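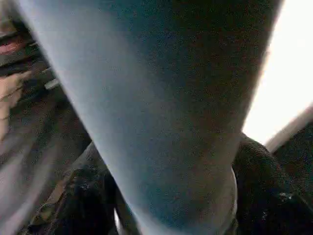

wristcam_blues
Trying to pick between two wrist cameras for the arm and I keep going back and forth. Camera sits right at the gripper so whatever is close takes over everything. Big pale blue-gray thing up front, soft focus, white blowout upper right, and the hand over on the left is about the only thing I can place at a glance. Exposure locked or auto? Cam A is a Binholm, fixed focus. Cam B is the Bakis with the adjustable lens. Same mount, same arm, 13 ms difference in latency which I don't care about.

tormod_k
Fixed focus at the wrist is a pain. What distance is it set for? If it's tuned for arms length you will never get a clean edge up close.

wristcam_blues
Seller says infinity to "near", whatever near means. Wrote to them, no answer yet.

greasepencil
Disagree on blaming focus. Look at the bright zone first. If metering is chasing that, everything in the shadows turns to mush and people call it a lens problem. Lock exposure, rerun, then talk lenses.

tormod_k
Can be both. Lock it, sure, but soft edges stay soft.

wristcam_blues
ok. Also should of said I'm comparing pads at the same time, the knobbly rubbery kind vs the smooth ones from Wukbridge. Knobbly texture shows on the right finger in this one, pale piece between the fingers. Lots of grain in the darks, and the tip is blurred so I can't tell where it ends. Makes judging the grip from video kind of hopeless. 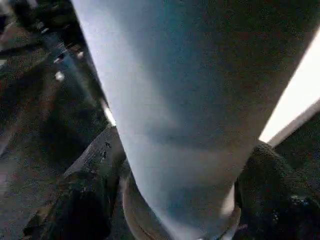
Ebuka Haruna wrote that changing pads and cameras in the same week is asking for trouble. Pick one pad, do the camera test start to finish, then swap. He'd also cap the shutter before touching gain, and add a light on the near side so the fingers aren't black on black.

greasepencil
+1 on the light. Cheap ring light beats a new camera. Matte black fingers are the worst thing to look at with a small sensor.

solder_moth
Not a ring light pls. Glare on anything shiny. Small bar off to the side, diffuser over it. I run mine at 67 percent, any higher and pale parts clip.

greasepencil
Depends on the parts. Mine are all dull plastic, never had glare.

wristcam_blues
Pale stuff already clips on me so yeah, side bar. Keeping the knobbly pads for now, they're bolted on and I'm lazy. Anyone tried the Anozie controller with either camera? Mine drops the stream when the gripper closes fast.

solder_moth
Check the cable before the controller. Mine did teh same thing, connector was flexing at the wrist. Strain relief and it quit.

tormod_k
Or the supply is sagging when the fingers close. Put a meter on it.

wristcam_blues
Will do cable first, then meter. Focus test after that, locked exposure, both cams. Will post numbers if I get any.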